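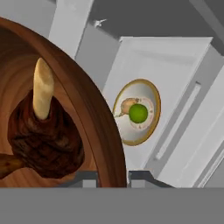

Setting Up Your First Simulated Pick: A Guide for New Club Members

Welcome to the simulation half of the Flilladthorpe robotics club, where the parts never arrive late and the arm can be driven into a wall as often as you like. You will do your first pick in the simulator, and you will do it from the wrist camera, which is the view that makes everyone tilt their head at the monitor. Allow one meeting. Allow two if you plan on reading the error messages.

What you need

A club laptop with the simulator installed (the ones with a green sticker have it, the ones with a yellow sticker claim to have it)
The Mokum scene pack, copied to your own folder
A game controller, or a keyboard and a lot of patience
Your team's log sheet

Copy the scene pack. Do not open it from the shared drive. Last November two teams edited the same bowl from the shared drive and we still have a version of it that falls upward.

Step 1. Load a room and let it settle

Open the launcher, choose Mokum, and type a scene number. Beginners start with 405. Scene 565 is for people who have finished 405 and become too confident.

When the room loads, press Play and keep your hands off the controller for five seconds. Objects are placed slightly above the surfaces they belong on, and they need a moment to drop. If you start driving while they are still falling, you will be chasing a rolling thing around the room for the rest of the meeting, and you will call it a physics bug.

Step 2. Switch to the wrist camera

Press C until the tips of the gripper show up along the bottom of the window. From here, anything near the camera looks enormous. A bowl can fill half the view while a whole cabinet sits politely beside it, looking like the smaller item. Do not judge size by eye. Open the object panel and read the width.

Objects also have odd textures and odder names. Your target might be a lumpy brown mass with a pale horn on top, and you may spend some time debating what it is. The arm has no opinion. Write down the object's ID from the panel and move on.

Step 3. Choose where to grab

This is the part that takes thought. Before you touch the controller, answer these on your log sheet:

Which part of the object is narrower than the open gripper?
Is there a rim or wall in the way of either finger?
If you lift from that point, where does the heavy end go?

A handle looks like an invitation. Sometimes it is. If the weight is all at the other end, though, you get a pendulum, and it will swing into the side of whatever container it came out of. A part that sticks straight up is easier to reach from above, but a tapered one gets slippery in simulation for the same reason it would on a table: the fingers only touch a little of it. Try both and write down which one failed in the more interesting way.

Step 4. Approach in two moves

Move one: bring the gripper directly over the grab point and stop. Move two: straight down. New drivers like to combine these into one graceful diagonal, which catches the rim and launches the bowl. Keep the speed slider at its lowest setting until you have three clean picks.

Close the gripper, count to two, then lift. The count lets the contact settle. If the object shivers in the fingers, your grip force is too high. Lower it a notch and go again.

Step 5. Save the run

Press S before you press Reset. I will say that once more for the returning members: S, then Reset. The recorder keeps the last 1,000 frames and throws away the rest without asking.

Name the file with your team, the scene number and the attempt number, so arndale_405_07 and so on. Files called test, test2 or finalREAL will be deleted in the monthly cleanup and mourned by their owners.

Common problems

The arm won't move. You are still paused.

The arm moves backward. Your controller is set to room axes. Change it to tool axes in the menu.

The object went through the floor. Reset the scene. Checking under the floor is possible, but there is nothing useful down there.

The view is all gray. You have parked the camera inside something. Back out slowly.

When you have three saved picks, put your log sheet in the Chou folder and ask for scene 565.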